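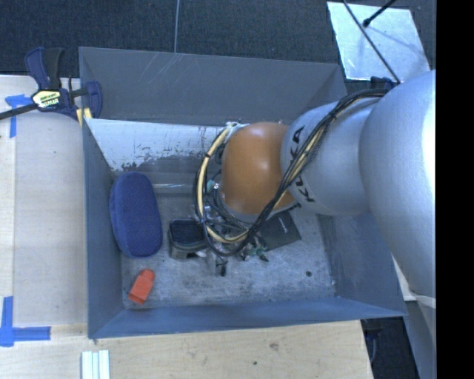
从料箱里拿东西:Mallell实验室开放日见闻

六月的一个上午,Mallell实验室的大门九点半才开,门口已经排了一小段队。来的人大致分两种,一种胸前挂着公司工牌,多半做仓储或者分拣;另一种是附近学校的学生,背着书包,进门先问能不能拍照。答案是可以拍,但不要越过地上的黄线。

实验室原来是一间纺织品仓库,层高够,地面平,冬天冷。Mallell搬进来以后在地上铺了地毯,主要是为了压低噪声。开放日只开两个区域,前厅摆展板,里间做演示。大多数人在展板前停不了多久,就往里间去了。

里间演示的项目叫Karorura,做的是料箱抓取:一只敞口的箱子,里面放着几样形状、软硬、颜色都不一样的物品,机械臂要把它们一件一件拿出来。项目负责人Rania Kabbaj站在操作台旁边,开场没有用幻灯片,直接讲箱子。

“大家一般先看手臂,”她说,“我们在手臂上花的时间不算多,KUKA的臂,买来就能用。时间都花在箱子里面了。”

箱子是灰蓝色的,四壁很薄,放在浅色木台面上,左上角用一只杆式夹钳固定住。台面上贴着蓝色胶带,标出直角。箱子后壁内侧有一块浅色的板,下沿磨得参差不齐,露出底下的深灰色;箱底满是擦痕。有学生问为什么不换一只新的,Kabbaj回答说,仓库里的箱子就是这个样子,换成新的,测出来的成绩会好看一些,到现场还得重来。

这天上午箱里放的东西不多:一只深蓝色的长形布面盒套,一个圆角的黑色盒状容器,一块橙红色的小方块,还有一片扁平的黑色物件。她解释说,物品的挑选有讲究。布面的东西受力会变形,夹爪合拢之后要重新估计姿态;黑色的东西在深度相机里容易丢点,边缘不好找;小块的难处在于靠近箱角,手指伸进去之前得先算好会不会碰壁。

“贴着箱壁放的最麻烦,”她补充说,“人会用指头拨一下,把它拨到中间再拿。我们现在也教它先拨。”

演示分三轮,每轮之间有几分钟休息。第一轮由系统自己决定先后顺序。手臂动得不快,和宣传片里常见的节奏差得很远。它先停在箱子上方,屏幕上跳出几个候选抓取点,然后选一个下去。黑色容器第一次就拿起来了。布面盒套试了两次,第一次夹爪在表面滑开,第二次换了角度。小方块留到最后,夹爪沿着箱壁慢慢往下探,把它往外推了一点才夹住。

第二轮让观众摆放。一位做图书分拣的先生把黑色容器倒扣在扁平物件上面,只露出一条边。系统看了很久,给出的第一个动作是去拿容器,这没有错,但容器抬起来的时候把下面那件带到了后壁根上。操作员按了暂停,问大家要不要继续。大家说继续。手臂又试了几次,超时,停下,屏幕上显示“需要人工协助”。

Kabbaj对这个结果并不回避。她说项目组内部把“知道自己拿不了”也算作一项指标,手臂停下来叫人,比一直在箱底磨要好。箱底那些擦痕,有不少就是早期版本磨出来的。

第三轮换由Fongchan Sitthichai讲解。他负责末端执行器和布线,说话很慢,讲到线缆时却停不下来。从手臂上绕下来的一大束黑色和米黄色的线,把夹爪挡住了一大半,不少人问起过。他说线里走的有电源、信号和气路,绕成一圈是给腕关节的旋转留余量,留短了会拽断接头,留长了会挂到箱沿。目前这个长度是试出来的。

“算过,算出来的不对。”他说,“线用久了会变硬,每一束都不太一样。”

他提到去年冬天有一段时间,成功率每天早上偏低,到了中午又恢复正常。组里先怀疑相机,又怀疑光照,查了将近两个星期,后来发现是早上屋里冷,线束发硬,手腕转到某个角度时末端会偏一点。那以后,每天开工前都要先让手臂空转一阵。

夹爪的手指是易损件。Sitthichai拿出一盒换下来的旧指尖给大家传看,有的磨圆了,有的边上缺了一块。按他的记录,一副指尖大概能撑过一轮完整测试,而一轮完整测试是3,000次抓取。软一点的材料抓布面好用,但磨得快,硬的反过来。他们前后换过5种材料,现在用的这一种不是最耐磨的,也不是摩擦最大的。

指尖的供货商是一家叫Szczepańska的小厂,名字取自创办人的姓,实验室里没几个人念得准,平时就叫“S厂”。开放日这天厂里也来了人,在后排站着听,没有上台。散场以后我看见他蹲在盒子旁边,一枚一枚地翻那些旧指尖,还用手机拍了几张。

提问环节比预定的长。问得最多的是速度。Kabbaj给的说法是,在目前的物品组合下,系统连续运行一个班次,能完成2,000次左右都不到的抓取,比熟练工人慢。她没有给出追上人的时间表。有人追问那么意义在哪里,她说客户最早提的需求是夜班,夜班招不到人,慢一点可以接受,条件是不能把东西弄坏,也不能半夜停在那里没有动静。

客户是Retex,做旧物回收和再分拣的。他们收来的东西没有统一包装,尺寸也不固定,一只箱子里可能同时有眼镜盒、遥控器和小孩的积木。Retex给了实验室一份物品清单,去掉重复的,剩下309种。Karorura目前在清单上测过一大半,没测的主要是透明件和绳状物。透明的看不清,绳状的拿起来会拖着别的东西一起走。

一位女生问,如果箱子里出现清单以外的东西怎么办。Kabbaj请她从书包里找一样放进去。她翻了一会儿,放了一卷还没拆封的绷带。手臂在上方停了几秒,下去,夹起来,放到了出料盘里。女生把绷带拿回去的时候,有几个人鼓了掌。Kabbaj说这一次运气不错,同样的东西换个姿势放,不一定成。

午后的场次人少一些,气氛也松。操作员把每一步的候选点都留在屏幕上,让大家猜手臂会选哪一个。猜中的人不多。做仓储的几位更关心换箱:箱子一满一空,定位要多久,夹钳能不能换成自动的。Sitthichai说夹钳只是实验台上的做法,手动拧紧最省事,现场要用别的结构,图纸画了两版,还没有定。胶带也是一样,箱子挪动以后,照着胶带推回原位就行,便宜,撕了可以再贴。

我问他们开放日对项目有没有实际用处。Kabbaj说有,观众摆出来的箱子,组里自己摆不出来。自己人摆了一年,手会有习惯,哪怕故意捣乱也捣得很有规律。上午那个倒扣的摆法,她已经让人记下来,准备加进测试集。

四点钟最后一场结束,操作员把手臂退回待机位,关了气源。Sitthichai留下来换指尖,旧的一副放进那只盒子里,在盖子上用铅笔添了一行数字。前厅的展板还立着,有两个学生在那里抄实习申请的邮箱地址。

实验室下一次开放安排在秋季,届时计划展示透明件的抓取。参观需要提前登记,每场限额,登记表可在前厅领取。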